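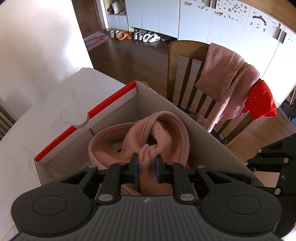
Gistow Lockdown Alert: base unit and call buttons

Review by Annick Wong
Updated Wed 4 December

The Gistow is a wired and wireless alert system for public buildings: a base unit, call buttons, and a siren-strobe for each hall or corridor. Pressing any button puts the whole building into alert, sends a text to a preset list of phones, and can release or lock doors if the door hardware supports it. It competes with the older Grider panel, which does the same job over cable only.

We tested it in a community hall with a main room, a kitchen, an upstairs office and two exits. Blagoje Vasić did the electrical work. I set up the software and ran the trials from May onward.

Installation

The base unit mounts on four screws and needs a grounded outlet and a network connection. The screw holes are slotted, so small errors in drilling can be corrected. Cable entry is from the rear or the bottom. The bottom entry is tight with the power lead fitted, and Blagoje ended up using the rear one.

Buttons pair one at a time. Hold the recessed switch until the light turns green, then name the button in the setup page. Names matter, as the text message quotes them in full. "Kitchen, north door" is useful to an arriving officer. "Button 3" is not. The name field accepts long entries but the message cuts them off, and the setup page gives no warning of this.

Alert speed

Over the trial we logged 200 button presses. All but 2 produced a siren without a noticeable wait. The two failures came from the same button, mounted behind a steel refrigerator, and moving it to the opposite wall cured the problem. Text messages are slower and depend on the phone carrier. They arrived out of order on several occasions, with the "all clear" showing up ahead of the alert. Each message carries a time stamp, but people under stress will not read it. Gistow should number them.

The siren is loud enough for the main room with a band playing. The strobe is weak in daylight. Halls used by people with hearing loss should plan on a second strobe for the main room.

False alarms

The button has a hinged cover, and lifting it does not trigger anything. We had one accidental press, by a child. Canceling takes a code and a confirmation at the base unit, so someone has to walk to it — a poor arrangement if the base unit is in a locked office. Grider allows canceling from any keypad.

Battery and log

The backup battery carried the base unit through an overnight power cut. The log holds 1,000 events, then overwrites the oldest. It exports as plain text. Sylvie Petrenko, who reviewed the export for us, found the times correct but noted that door events and button events share one code, so they have to be separated by hand.

Verdict

Reliable at its main task and easy to install. The cancel procedure and the message order need work. Buildings with a working Grider panel have little reason to switch. Those starting with bare walls should put the Gistow on the short list and order the extra strobe at the same time.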